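I've been reading paint cards again, which is a bad sign. The hallway needs doing before December and I went out for one tin of white. I came home with 76 strips of cardboard and a low opinion of whoever writes them.

The names used to bother me most. I've made my peace with those. If a company wants to call a grey "Fernumell" and charge extra for the dreaming up of it, fine, I can look at the grey and decide for myself. What gets up my nose now is the talk around the names. The card from Clendura told me their white "holds the warmth of timber without competing with it". I have timber in the hallway. I painted a test patch beside the door frame and it looked like the inside of a fridge until four in the afternoon, and then it looked like porridge.

So I've been trying to work out what "warm" is supposed to mean, and whether it means anything at all once it's left the shop.

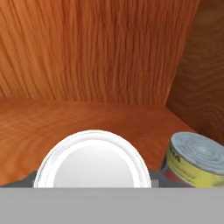
My sister-in-law reckons I'm overthinking it, that warm just means there's some yellow or red in the mix, and that anyone who has stood in a room painted hospital blue knows the difference without needing it explained. She also said a warm room is easier to sit in during winter, and that she turned her heater down a notch after doing her lounge in a biscuit colour.

I don't believe the heater part. I believe she turned it down. I'd want to see the power bill before I gave the biscuit any credit, and I'd want to know if that winter was milder than the one before, and whether she bought curtains at the same time. She did buy curtains. They're lined, too, and they go all the way to the floor.

The claim gets repeated everywhere, though. I found the same sentence, near enough word for word, on three decorating sites: warm colours make people feel the room is a couple of degrees hotter. One of them said "studies show" and linked to another of them. That one linked to a shop. I went looking for an actual study and gave up after an hour of being asked to sign in to things. There may well be something in it. I'm only saying that the people telling me so hadn't read it either.

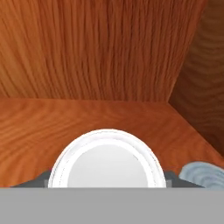

Then there's the light problem, which the cards mention in tiny writing on the back if they mention it at all. My hallway faces south. There's one bulb, and the bulb is whatever was on special. Every colour I brought home was printed under shop tubes, picked under shop tubes, and then asked to perform in a corridor that gets daylight through a pane of bubbled glass. I changed the bulb halfway through the testing and two of the patches swapped places. The one I'd called pink was now the beige, and the beige one had gone faintly green. If a colour can do that for the price of a bulb, I'm not sure the tin deserves so much of the blame or so much of the money.

Tetwood have a thing on their website where you upload your room and it paints the walls for you. I tried it. It painted the walls and part of the dog. It also gave my room a colour "personality", which came out as Grounded. I ran the same photo through again with the brightness turned up and I was Playful.
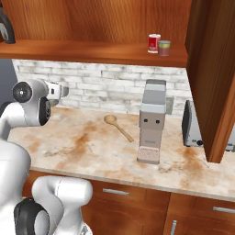

Contrast seems to me a much better thing to worry about, and it hardly gets a line on the cards. A colour takes most of its character from what it's parked next to. Hold a swatch against bare plaster and then against a red jumper and you'd swear there were two tins. It's why dead white can look so stark near orange-brown wood, the way the white arm does there with the upper cabinet in the same view, while the same white beside pale tiles would hardly register. I tried it at home with a sheet of printer paper against the door frame and the frame went a full shade redder. No warmth had been added to anything. The paper cost me nothing and did more than the sample pots.

The sample pots, while I'm on it, are a racket. Three of them cost nearly what a proper tin does, and they come in a finish you can't buy in the proper tin, so the patch is shinier than the wall will ever be. I asked at the counter and was told the difference was minor. It's minor in the way a dent in a car door is minor.

What I've ended up doing is buying a plain off-white from the Sarıgül shop, the one with the bad parking, where the card said "off white" and nothing else. It went on all right. It needs a second coat above the skirting and I've missed a strip behind the coat hooks that I can see every time I go to the letterbox. Is it warm? In the morning, a bit. I haven't touched the heater.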